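Ticket 905: Carpet in the Firilham room, low patch and a seam that won't stay down
Status: waiting on parts. Floor is the blue-gray carpet all through.

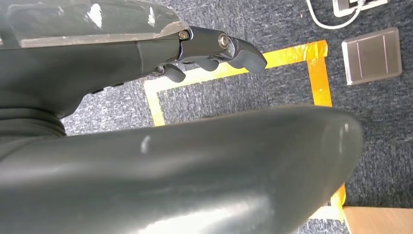

What I reported first

Hi Lirkeo support! We had your Erkier carpet tiles put down in July (364 tiles, whole room) and I've got two problems with them. One row by the radiator has a seam that lifts at the corner, enough to catch a chair wheel, and near the door there's a patch that feels spongy when you walk over it. I've been stepping around it like it's a puddle. Everything else is great, I love the color and so does the rest of the hallway.

What I tried before writing

Vacuumed the seam, pressed it down, left a stack of catalogs on it overnight. It was flat at 8 a.m. and up again by lunch. Then I tried the double-sided tape from the spares box, which held for 2 days — better than the catalogs, anyway.

Your reply, pasted so I don't lose it

"Please lift one corner tile and tell us whether the backing feels tacky. Check that the arrows all point the same way. Don't use household glue."

What I found

Okay, so I lifted the corner one with a putty knife (easier than I expected!) and the backing was dusty and not tacky at all. The arrows match except on a single tile, which is turned sideways, and it's the one right next to the lifting corner. I turned it around and it sits a lot better, but there's still a little lip if you run your hand across.

The spongy patch is a different story. Under those tiles the Gouveia underlay has a fold in it, a proper crease as long as my forearm. I didn't cut it, I just put the tiles back.

Still open

Can you send tackifier for the radiator row and tell me if I can trim the fold myself or if your fitter needs to come out? I have 14 spare tiles from the same batch, so no need to send more of those. Mornings are best, the room's in use after 1 p.m. and I'd have to move all the chairs again.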